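Karusex Trade Counter: online ordering for wholesalers who still like a chat

If you run a wholesale business, you probably know your customers by the sound of their voice. They ring at half past four with a list, somebody scribbles it down, and with a bit of luck the right boxes go out the next morning. We're fond of that way of working (Prornell began as a packaging wholesaler, so we did it for years!) and we built Karusex Trade Counter to take the strain off it.

Your customers log in and see their own prices, their own usual order and what you have in stock, and they can reorder the lot in a couple of clicks. You set the minimum quantities, the credit limits and the delivery days. Anyone who would still prefer to ring can do so, and your staff simply key the order into the same screen. 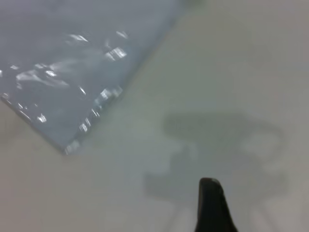

A plastic bag on a pale surface.

The standard plan holds 2389 product lines, which has been plenty for most of the firms we look after, and you can add more in blocks whenever you need them. Each line can have up to 9 price bands, so the corner shop and the big contract buyer each see the right figure. It links to Kaner stock control out of the box, and the link for Ofori accounts arrives in October.

Setting up usually means sending us your price list as a spreadsheet, however untidy, and having two calls with Su-bin Hyun, who looks after new accounts and is very patient about part numbers. More than 26 wholesalers have come aboard so far, and we'd love to hear from you too, even if you're only at the wondering stage.

Comments

Marge_T: Can I hide prices until a customer has been approved?

Prornell team: You can, Marge. It's a tick box under Customer Access.

dunstable trade: Moved over in spring. Repeat orders are much quicker, but I'd like a better search on the phone version please.

Colin B: Does it do pallets as well as cases? Couldn't see it mentioned.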